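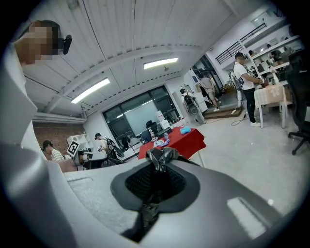
2 min read

Sollura moves its table-clearing work to hand-held grippers

Staff at Sollura's Gunitz site now do much of their daily work with grippers in their hands, clearing and resetting tables so that the company's robots can learn the same jobs. The change took effect on 4th February and covers 31 people who used to pack and sort small household goods by hand.

The work is plain enough. A worker stands at a table covered with a cloth, picks up bottles, packets and cloths with the grippers, moves them where the task sheet says, and then sets the table up again for the next round. Several tables run in the same room, and people move between them during a shift.

Yuxi Qin, who runs the floor, said the hardest part for most people was slowing down.

"They're quick with their hands, and they were quick on the old packing line," Qin said. "With a gripper you have two jaws and no fingertips. A soft packet takes three tries at first. By the second week it takes one."

Shifts have been cut from eight hours to 6, with no change in weekly pay. Sollura said the shorter day was agreed with staff before the switch, after a trial group reported sore wrists and forearms. Workers also change tasks more often than they did on the line, and anyone can ask to be moved off two-handed work for the rest of a shift.

The site logged 1,749 completed rounds in its first full week. Of those, 201 were thrown out, mostly for dropped items or a missed step. Qin said discarded rounds are not counted against anyone.

Cleanup is part of the job as well. Bottles, used gloves and wrappers are among the things the robots are meant to handle, so a tidy-up that once came at the end of the day is now one of the recorded tasks.
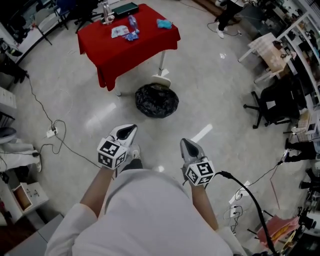
What happens to the old jobs

The packing line has been sent to Nurnora, a contract packer that already handled Sollura's overflow orders. Four line workers chose to go with it. The rest stayed and were retrained over five days.

Some are still unsure about the arrangement. One former packer said she liked the shorter hours but wanted to know what she would be doing once the robots could clear a table without her. Qin said the question comes up at most shift meetings - and that the company has promised a written answer on job guarantees by April.

A second group will start on a new set of kitchen tasks, named Xia, when training is finished.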